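About Prekent

Reading time: 3 min
Print this page | E-mail this page
28 shares

Prekent supplies kitchen and tableware sets for furnished flats, staff kitchens and school cookery rooms. We are based in Hamar and send most orders out from the same building where we choose and lay out the sets. The company was started to deal with a fairly dull problem. Someone letting a flat would buy a box of matching white crockery, and within a year half of it was chipped and the line had been discontinued.

Our sets are put together from pieces that don't need to match. A customer who breaks a mug can order one mug, in any colour we have that month, and the cupboard will look the same as it did before. We hold spares of every shape we sell.

Before a set goes on the list we lay it out on a table with the things people keep around it, such as a basket for vegetables or fruit, a rack for plates and a stand for mugs. Most changes are made at this point. A basket takes up more of a worktop than it seems to on a shelf, and a mug with a big handle may be awkward to get on and off a peg.

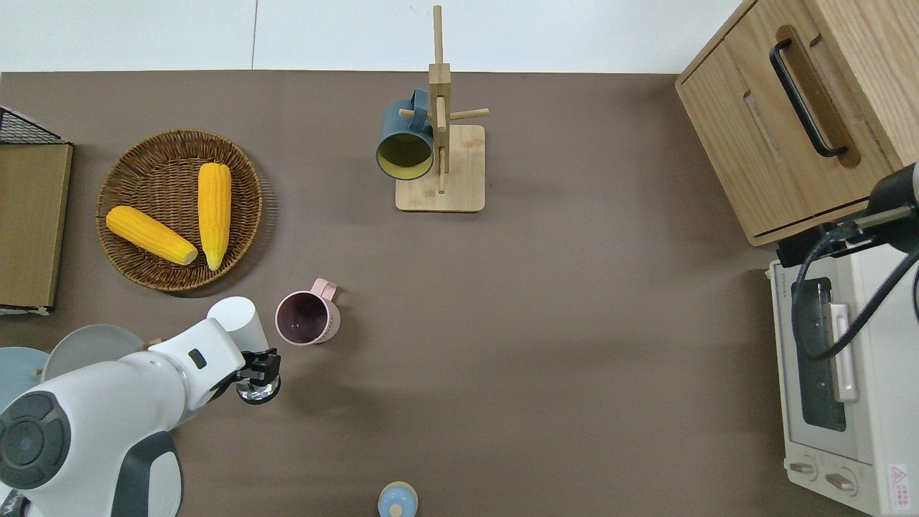
Can I order a mug stand without the mugs?

Stands are sold separately, and so are plate racks and baskets. Tell us the height and width of the mugs you already own and we will say which stand they fit.

What goes into a set

The smallest set is called Enico. It is meant for a studio flat and has mugs, plates, a lidded pot for sugar or salt, and a wooden mug tree. The plates are round and come in pale colours, mostly greys and blues. The mugs are a different colour inside from outside. We began doing that because customers asked for something they could tell apart in a shared kitchen, and now very few people order the plain ones.

We prefer a mug tree to hooks under a shelf. It can be moved when the worktop is wiped and it needs no drilling, which matters in a rented place. Hang the first two mugs on opposite sides and the stand stays steady. Plates go in a rack on their edges, in the order they are used, with the everyday ones at the front.

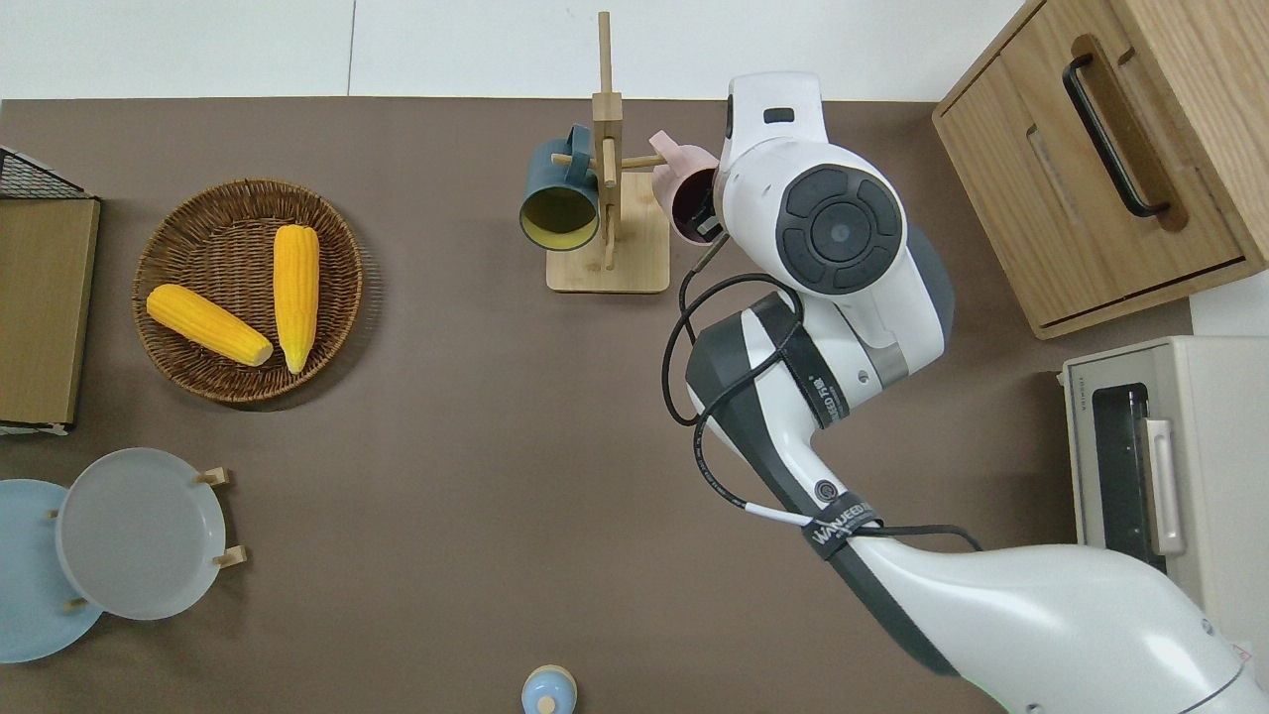
Samuel
Sets and spares

The larger set has the same pieces in greater numbers, plus serving bowls and a bread basket. It goes mainly to offices and schools. We now send out 1000 sets a year, large and small, and some 400 of those are repeat orders from customers we already know.

We are also asked for help with the rest of the kitchen. We don't sell cabinets or ovens, but we do give advice on where things should stand. Our usual suggestion for a small room is to keep the toaster oven at one end with the cupboard next to it, and leave the middle of the worktop clear. Cloths and bags go on a shelf, away from the heat. Schools often want a bell as well, for calling a class back to the table, and we have added a small one to the accessories list.
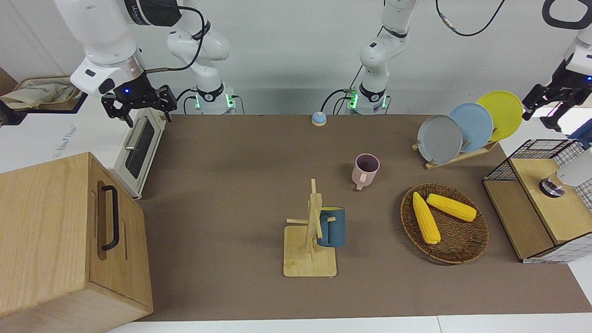
Orders and returns

Orders placed before noon on Wednesday are packed the same week. Plates are wrapped singly and stood on edge in the box. Please keep the box until you have checked everything.

Unused pieces can be returned within 28 days. If something arrives broken, send us a photo of it and the number from the label, and we will post a replacement without asking for the pieces back. Spares for older sets are kept for at least three years after a shape leaves the list.

Collection from Hamar is possible by arrangement. The door is at the side of the building and there is a short ramp.

3 comments
Share | Print | E-mail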